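Zalasano lance sa pince à main en location, livrée avec tout le kit

Robotique – Matériel

Ça bouge chez Zalasano. La petite boîte, connue surtout pour ses préhenseurs d'atelier, met sur le marché depuis mardi un kit de pince à main pour l'enregistrement de gestes. Nom du produit : Stakano. Pas de bras, pas d'armoire électrique, pas de cage. On tient la pince, on fait le geste, la caméra embarquée enregistre, et les données partent ensuite vers le logiciel maison.

Le public visé : labos, écoles d'ingénieurs, intégrateurs qui veulent apprendre une tâche à un robot sans bloquer une cellule pendant des semaines. La concurrence existe déjà, certains montent même leur matériel eux-mêmes à l'imprimante 3D. Zalasano mise sur le clé en main.

Dans la valise : deux pinces, quatre jeux de coussinets de rechange, les marqueurs, un chargeur, une mire de calibration. Et un accès de 12 mois à Horkar, la plateforme qui trie les séquences et écarte celles où le suivi a décroché. Passé ce délai l'abonement devient payant, tarif pas encore communiqué.

Côté prix justement. Location à 200 euros la semaine, caution en plus. Achat possible mais sur devis seulement, ce qui agace déjà un peu sur les forums. « On préfère que les gens essaient avant, explique Viorica Nedeljković, responsable produit. Une pince qui reste dans un placard, ça ne nous intéresse pas. » Remise prévue pour les établissements d'enseignement, dossier à remplir en ligne.

Prise en main rapide, d'après les premiers retours. Zsolt Szalai, intégrateur, a eu un kit en prêt pendant 2 semaines pour une application de rangement de petits flacons. Bilan plutôt bon : calibration pliée en un quart d'heure, ouverture et fermeture souples, coussinets qui accrochent bien le plastique lisse. Moins convaincu par le poids – le poignet fatigue en fin de matinée – et par la notice, traduite à la va-vite. « Le chapitre sur les marqueurs, j'ai dû le lire trois fois. »

Autre bémol, les surfaces brillantes. Vitres, inox, plans de travail laqués : le suivi peut sauter si la pièce manque de repères. Zalasano conseille de travailler en lumière constante et promet une mise à jour du logiciel d'ici novembre. A vérifier le moment venu. 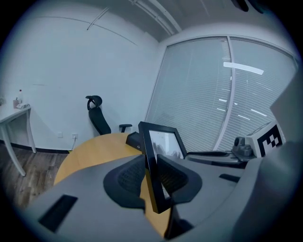
Temps de lecture : 3 min

Coussinets à maille noire face à face, marqueur noir et blanc sur le côté droit, coque grise : côté matériel, on reste dans le sobre. Une table ronde et une chaise de bureau, pas besoin d'un hall d'essai pour travailler avec ce genre d'outil. C'est d'ailleurs l'argument répété par le fabricant, qui vise les bureaux et les salles de cours autant que les ateliers.

Pour la première série, 37 kits seulement. Une partie est déjà réservée, Zalasano ne dit pas combien. Expédition sous dix jours ouvrés en France et en Belgique, le reste de l'Europe suivra. La maintenance est confiée à Zamora, qui reprend les pinces en atelier et fournit un modèle de remplacement si la réparation traîne. Les coussinets, considérés comme consomables, restent à la charge du client.

Une version allégée est dans les cartons, avec une coque revue et une poignée plus courte. Pas de date. Viorica Nedeljković parle d'un prototype « qui tourne en interne », sans plus de détails. Les demandes de location passent par le formulaire du site, réponse sous 48 heures.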